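We use cookies to improve your visit. By continuing to read, you agree to our use of cookies. Accept | Manage settings

The Night Shift Learns to Share the Table

What happens to a casino supply shop when the arms move in

The first thing they teach you at Killetti is how to hold a chip. You pinch it by the rim, thumb and middle finger, and you never ever slide it across felt with your palm if it's going back in a customer's case. I got this wrong twice in my first ten minutes, and a woman in a green apron very kindly took the chips away from me.

Killetti rents out casino nights. If your company has ever thrown one of those parties where everybody gets a pile of play money and the accounting department turns out to be ruthless at blackjack, there's a fair chance the tables came from a place like this. Theirs is a long, low building on the edge of Pladcombe, between a tire shop and a place that sells hot tubs, and in the busy season it sends out 433 cases of chips a month. Every one of them comes back in a mess. Chips in the wrong slots, cards folded in half, cake (so much cake!), and once a set of car keys that had to be driven to the airport.

Somebody has to put all that right again, and for years that meant a room called Returns, where people sat at folding tables from four in the afternoon until they ran out of cases. I spent most of a week there in April, because Returns is the room where the robots are.

I'll admit I came in with my story half written. I figured I'd find either a grim little tale about people being shown the door or a shiny one about how everybody loves their new helpers. What I found was a bunch of people arguing over where the snack table should go, since the robots had taken its old spot by the outlets. That argument was still going when I left.

What the job used to be

Ask anyone in Returns what they miss and they'll say the talking. Sorting chips is the kind of work your hands can do while your mouth does something else, and the folding tables were pushed together so everybody faced everybody. People got through divorces at those tables. They got through whole TV series, with one person retelling each episode for the ones who'd missed it.

Ask what they don't miss and you'll get thumbs. Thumbs, wrists, and the spot between the shoulder blades. A full case takes an experienced sorter 22 minutes if it's in decent shape, and by the end of a long shift you're looking at stripes on the insides of your eyelids. I did two cases and went home and iced my hand, and I type for a living.

The company didn't replace the room. It put arms in one end of it, each pair inside its own booth, and kept the folding tables at the other. The software came from a small outfit called Acuña, which I'd never heard of and which answers its own phone. Nobody was laid off, though two people who left over the winter weren't replaced, and folks in Returns will point that out to you before you get around to asking. They know how to count to two.

What the job is now

So here's how an evening goes. Cases come off the truck and get opened by a person, always, because of the cake. Anything sticky, bent or alive (there was a cricket) goes to the folding tables. The cleaner stuff goes to the booths, where somebody lays it out for the arms and keeps an eye on them.

Keeping an eye on them is the new skill, and it's a funny one. You aren't busy but you can't wander off. One sorter told me it's like being a lifeguard at a very slow pool. Another one hates it, flat out, and has traded every booth shift she's been given for a folding table shift. Her boss lets her. There are plenty of people who'd sooner rest their thumbs.

The pay bump for booth work is 30 cents an hour, and opinions on that number are not printable in a magazine with a crossword.

I did a stretch as a lifeguard myself, on the quiet side of the evening, with a hold'em set laid out on the mat. You start seeing the table the way the arms need you to see it. Is that case open far enough? Is that one orange chip going to be trouble? I caught myself leaning in and whispering "come on, come on" at a gripper, and the guy next to me nodded like this was perfectly normal.
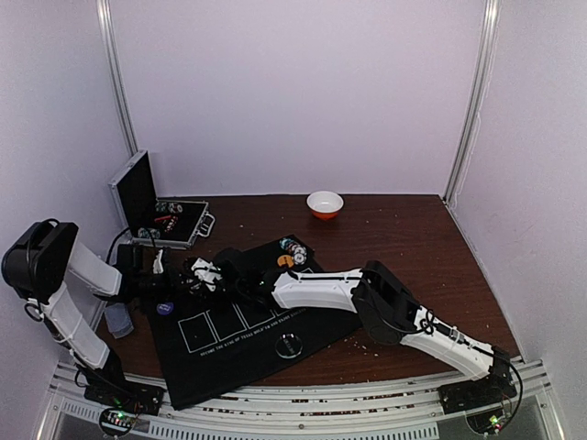 The part about the training

Before the arms do anything on their own, people have to show them, over and over. Returns put in 4000 practice runs before the first booth went live, and the sorters did every one of them. They're proud of that, and a little sore about it too. A woman who's been there longer than the carpet said it felt like training the new kid, except the new kid never brings donuts.

She also told me something I've kept thinking about. When she watches the arms pick up a chip, she looks for her own way of doing it, that little tilt she's always had. Some nights she's sure she sees it. I asked if that bothered her. She said it depended on the night, and then she asked me to pass the wipes.

There's talk of a second site in Drornavstead, with more booths and fewer folding tables. The company says it's still deciding. The people in Returns say they'd like a chair at that meeting, and they've written a letter with all their names on it. It was taped up by the time clock when I was there, next to a sign-up sheet for chili night and a drawing of the cricket.

My last evening, they let me close out a case at the folding tables, rim and middle finger, no palms. I was slow. Two people told me the entire plot of a hospital show while I did it, and when I was done the woman in the green apron checked my rows, moved one chip, and shut the lid.

Get our best stories in your inbox every month. Enter your email address to subscribe. You can unsubscribe at any time.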